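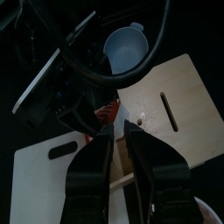 Wrist view, lights low. Wooden board on the right, white board on the left, blue cup past them.

On the Pinau list, Davoud Rashti wrote:
> You say the wrist-only policy holds up in dim light. Holds up
> compared to what? And did you retrain, or just turn the lamp
> down and hope?

Both, in that order of dignity. The first run was lamp down and hope, with the policy trained on 3,000 bright episodes. It did badly on anything black and went for the slot in the wooden board as if it were a handle on a mug.

Then we added 407 dim episodes and retrained with 3 seeds. Two of the seeds now reach the cup about as often as the bright-light baseline does. The third has developed a fondness for the gap between the boards, and I have stopped arguing with it.

The comparison is against Vahidi's two-camera setup, same objects, same start poses. Theirs still wins when the cup is near the back. Ours wins on cabling.

I haven't tried your idea of randomizing exposure during training in place of collecting more dim data. It would have saved me most of September, so thank you for sending it in time for the write-up. The split files are in the Lorden folder, under "dark2". Please don't use "dark".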